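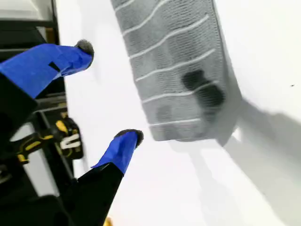

15 July 2022
By the Sandhu technical office

Speaker notes: Limescale in shared hot water systems

Slide 1. Scope is the Ilholm and Lirkby blocks only. Cold supply is not covered. Both sites take hard water from the Cerley main.

Slide 2. Scale forms when hard water is heated. It settles first on the heat exchanger plates, then in the valves. Output falls and fuel use goes up. Pause here for the cutaway drawing.

Slide 3. Ilholm has a 2,000 litre store and 2 pumps, one on duty and one on standby. The pumps swap over each week. Check the strainers at the same visit. Lirkby has no store, so plate fouling shows up sooner as lukewarm taps on the top floor.
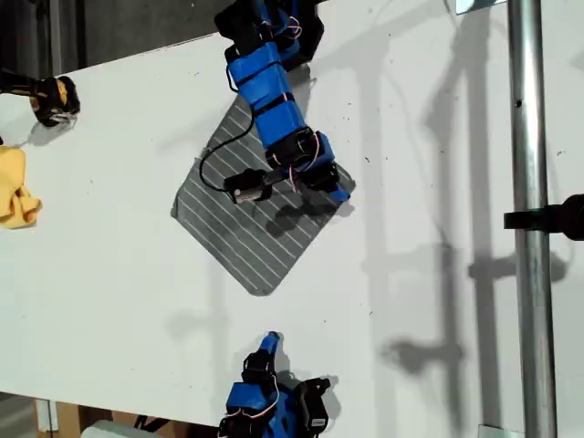 How often should the plates be cleaned?
Once a year at both sites, and earlier if the pressure drop across the plates passes the limit in the log book.

Slide 4. Cleaning takes 15 minutes to isolate and drain, then the acid flush. Rinse until the pH matches the supply. Record the reading.

Slide 5. Next round of flushing is in October. Tenants get a letter beforehand. Leave the contact slide up during questions.

Recent items
Reading a water hardness report
Pump changeover at Ilholm
Lagging for long pipe runs
Valve list, Lirkby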